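Chapter 8
The Sitting Room: Sofas, Cushions and Covers

Most homes have one piece of furniture that gets more use than any other, and it is usually the sofa. People read on it, eat on it, nap on it and drop their coats on it. By evening the cushions have moved and the covers have slid out of place. Putting the sofa back in order is a short job, but trainees often do it in the wrong order and end up doing it twice.

This chapter covers the daily reset. Work from the largest parts to the smallest: seat cushions first, then back cushions, then anything loose. Press the seats flat toward the backrest and check the seams between sections — crumbs and coins collect there. Lift a loose cushion by its corners, shake it once, and set it against the back. Fabric that hangs over the front of the seat should be picked up before the floor is swept.

Elikem Mensah, who supervised housekeeping at the Dramani guesthouse, gave new staff 3 minutes per sofa. Keep that figure in mind for the exercise on page 257.

Red on a gray sofa

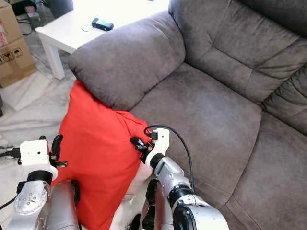
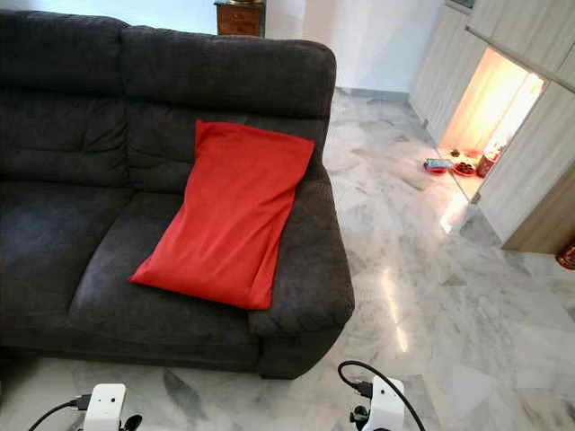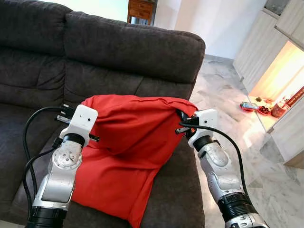

Should loose cushions be taken off before the sofa is vacuumed?

Take them off and put them on a clean chair or table. Vacuum the seat and the gaps, then put them back last.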